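Videl council vote: Monti's group holds on

6 Aug 2018

Primo Monti keeps control of Videl town council after Sunday night style drama at the count - 14 seats to his group, five to Remo Fiore's.

Result came late. Recount in the Zuccaro ward, where the gap was just 96 votes. Fiore asked for it, got it, lost again by the same margin.

"We'll be back in May," he told supporters outside the hall. That's when the Proker seat comes up.

Monti says first job is the Wamance road budget. No word yet on who gets the deputy post - six names going round, none confirmed.
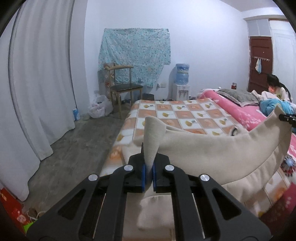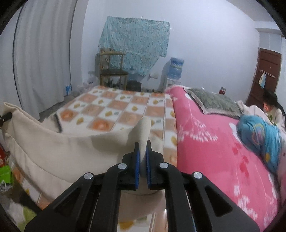 New council meets for the frist time later this month. Agenda not out yet. Full ward by ward figures to follow when the clerk's office puts them up, we will ad them to this page.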